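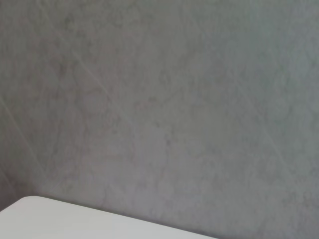 Rillness Mineral Wall Paint, Overcast

Matte, interior, two-coat. Sold in 3-quart cans and not in any other size, however nicely you ask.

Some paints promise to lift your mood. Overcast is a gray. It is for people who have looked at forty whites, felt nothing, and would like their wall to resemble a decent rock. Brushed on in loose crossing strokes, it dries with cloudy patches that run from mid gray to something a touch warmer. Rolled on like ordinary paint, it dries flat and slightly disappointed. Both finishes come from the same can. The difference is your elbow.

What's in the can

Mineral pigment, chalk, a water-based binder and very little smell. The can weighs more than it looks, so don't carry it by the lid. (We put this on the label in December. The phone calls slowed down.)

Coverage

One can does 70 square feet in two coats on a sealed wall. On bare plaster it does less, and on bare brick it does whatever the brick wants. Buy the whole room at once if you can. Batches are mixed in small runs and the batch number is stamped on the base; if yours don't match, pour them together in a bucket before you start.

How to put it on

Wash the wall. Let it dry overnight.
Prime with Wurnuson Grip Coat, or any flat water-based primer you trust.
First coat: wide brush, short strokes, every direction. It will look terrible. Keep going.
Wait four hours.
Second coat: same again, thinner, with a damp brush. Stop before you think you're done.

Do not touch up single spots the next day. You will get a spot.

Where it works

Bedrooms, hallways, dining rooms, the wall behind a desk. Kitchens are fine away from the stove. Showers are not fine. For kitchens and anywhere people lean, add a coat of Akanda Clear Matte, which keeps fingerprints off and doesn't turn the whole thing into a bowling ball.

Colors that get along with it

Gray has a reputation for killing a room, mostly earned by rooms where everything else was gray too. Give Overcast something to argue with. White linen is the safe bet. Yellow in small doses is better, and purples do well, from pale lilac down to the dark end of the fruit bowl. We'd skip beige. Beige next to Overcast looks like an apology.

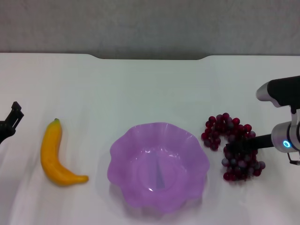

Lilac was the surprise for one buyer, who wrote that she had painted the dining room Overcast purely to annoy her sister and then found that every purple thing in the house suddenly looked expensive. She also wanted it known that the second coat took her most of an evening, and that our "short strokes" could have been explained better. Fair. Think of the length of your hand.

Cleaning

Dry cloth first, damp cloth second, no scrubbing. Sponges with a green side should be kept in another room. Crayon on unsealed Overcast is now part of the wall.

Sample cards

Hand-brushed, postcard size, in Overcast and its darker relative, Lustent. Tape one up and look at it in the morning and again at night before you commit. Screens get this color wrong in ways we can't predict.

Details

Item number: 77
Finish: matte
Touch dry: two hours
Full cure: three weeks
Shelf life, opened: one year, lid on properly
Cleanup: water, right away

Cans ship upright. Unopened cans can be returned; opened cans are yours, along with our sympathy.

Page updated 22/05/2022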